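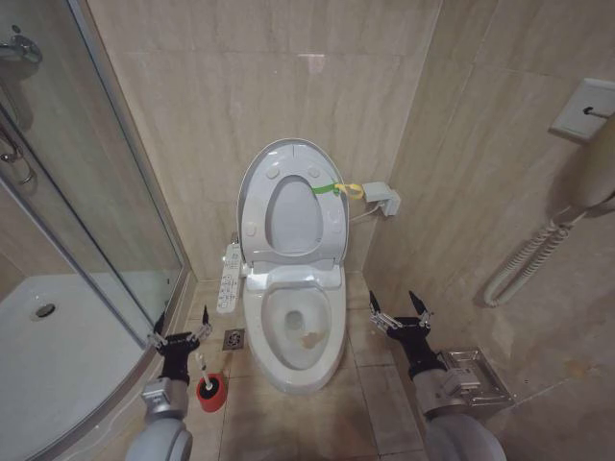 Cleaning and upkeep of the bathrooms at Sistley has been the main work of this period, and most of the grant released in October has gone to it. The bathrooms are small and were tiled long before we took on the lease, so the work is mostly cleaning, minor repairs and better equipment, with no change to the layout. The brown mark on the front inside of the bowl, just past the water, is the sort of staining we are dealing with across the building. It comes back in the same spot if it is only brushed, and the weekly clean as it was written allowed for brushing and nothing more. The bidet seats have their own needs, which are covered further down.

Report to the Hukeo Fund on the Sistley bathrooms, 4/1/26
Prepared by Coralie Ngata, housing services

Background

Sistley provides short and medium stays for people receiving outpatient treatment who live too far away to travel in each day. Many guests have limited grip or trouble bending, and the bidet seats were put in for that reason under an earlier grant. The present grant covers a deep clean of every bathroom, a revised weekly clean, replacement of worn fittings, and training for the housekeeping staff. Keith Faulkner manages the building and has overseen the work on site.

Deep clean

The ground floor and first floor are finished. The second floor is under way and the top floor has not been started. We had planned to be on the top floor by now. The delay came from guest bookings: a bathroom has to be out of use for most of a day while the descaler sits and is rinsed, and we decided early on not to ask anyone to leave a room partway through a stay.

The descaler is one supplied by Zavo. It is left on the stain under the waterline and up the front of the bowl, then brushed and flushed. Heavier marks need a second go. Two of the older bowls on the first floor have lost their glaze in patches and will hold a stain whatever is put on them. We have listed these for replacement and have not charged them to this grant.

Floor tiles have been scrubbed along the grout lines with a stiff brush. The grout has lightened a good deal in most rooms, less so beside the drains. Each slotted drain cover is lifted, cleared of hair and washed on both sides. This had not been part of the weekly clean before, and it should have been. Rochelle Whitelaw found two drains on the first floor that were close to blocked.

Bidet seats

The seat, lid and hinges are now wiped with a soft cloth and a mild cleaner only. Someone had been using the descaler on the control panels, and the printing on a few of the buttons had started to fade. A guest who cannot read the button cannot use the seat, so we treat this as a fault and not as wear. Replacement panels have been ordered from Du, who fitted the seats, and the first of them have arrived.

Power to the seat is now switched off at the wall before cleaning and switched back on at the end. Cords are wiped dry and checked for damage where they pass behind the toilet. Cameron Donnelly, our electrician, has tested the outlets on the two completed floors. One was replaced because the plug sat loose in it. The rest passed.

The underside of the lid was often missed in the old routine. The small bumper pads collect grime around their edges, and a few had come off altogether, which lets the lid knock against the seat. We bought a bag of 100 spare pads and staff stick on a new one when they find a gap.

Brushes and holders

Every bathroom now has its own brush and holder, kept on the floor beside the toilet. Previously one brush was carried from room to room. We had asked for coloured holders so that guests with low vision can tell them from the tiles, and the red ones have worked well for this. Two guests mentioned them without being asked. Holders are emptied and rinsed at each weekly clean, and brushes are replaced when the bristles flatten.

The long-handled brushes included in our original budget have been put off. Staff tried one and found it awkward in the space beside the toilet. Ifigeneia Antoniadis is looking for a model with a shorter handle and a bent head.

Training

All housekeeping staff have now gone through the new routine with Rochelle, one person at a time, in a vacant bathroom. The session takes 106 minutes as we have written it, including the wait for the descaler. That is longer than we would like, and she wants to bring the drain and panel sections together. A one-page checklist is kept inside the door of each linen cupboard. It is in plain English with large type.

Spending

We have spent up to $400 per bathroom on cleaning materials, small parts and labour, and no room has gone over that limit. The panels from Du are charged on a separate line. We had also set aside $400 for grout sealer and have not touched it, as Keith would like to see how the scrubbed grout holds up over a few months before anything is put on it.

Problems

The toilet paper holders are stainless steel and show every fingerprint and water spot. Staff were spending too long polishing them, and guests did not seem to care either way. They are now wiped and left.

Ventilation in the second-floor bathrooms is poor. The fans run but move very little air, and the descaler smell lingers into the evening. Cameron believes the duct is partly crushed above the ceiling. If he is right, the repair falls to the landlord, and Keith has written to them. We have had no reply so far.

Next period

Work on the second floor will continue as rooms come free, followed by the top floor. The remaining panels will be fitted as they arrive. We ask the Fund to agree to an extension of one month on the deep clean, with no change to the amount of the grant. An updated list of rooms will be sent with the next claim — Ifigeneia is keeping it and can answer questions about individual bathrooms in the meantime.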